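Skasach Community College
Office of Continuing Education

Part-Time Instructor, Evening Computer Repair Program

The Office of Continuing Education invites applications for a part-time instructor in its evening Computer Repair Program. The appointment begins in March and is renewable each term. Classes meet at the Moschos Street Annex from 6:00 to 9:00 p.m., with enrollment limited to 18 adult students per section. Most students work during the day and have no earlier training in the field.
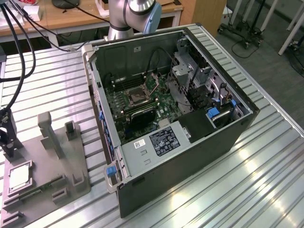
Desktop tower with the side panel removed and the CPU socket open.

Duties

The instructor will teach 4 hours of lecture and bench work each week, prepare written assignments, keep attendance records and hold one office hour. The instructor will also grade the final practical and submit results through the Clodico student records system by noon on the Friday after the last class.

Qualifications

Applicants must hold an associate degree in a related field or have equivalent work experience. At least two years of paid repair or help desk work is required. Prior teaching is preferred – supervised training of new employees will be considered. Applicants who speak a second language are encouraged to say so in their letter.

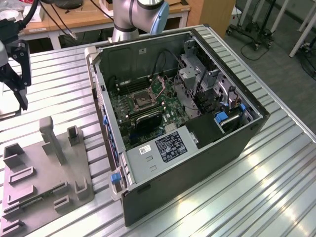

The final practical counts for half of the course grade and is taken individually. Students are given a written fault report and must inspect the machine, record their findings and propose a repair within the time allowed. The instructor should be prepared to question them on points such as the regulatory label on top of a power supply, or an expansion card seated below an empty CPU socket, and to judge whether the written record agrees with the hardware.

Pay and Application

The stipend is $3,416 per term, with an added $2,000 for instructors who accept a second section. Parking at the Annex is provided.

Send a letter of interest, a resume and the names of two references to Polyxeni Sfakianakis, Program Coordinator, Office of Continuing Education, Skunodthorpe Hall. Review of applications will continue until the position is filled.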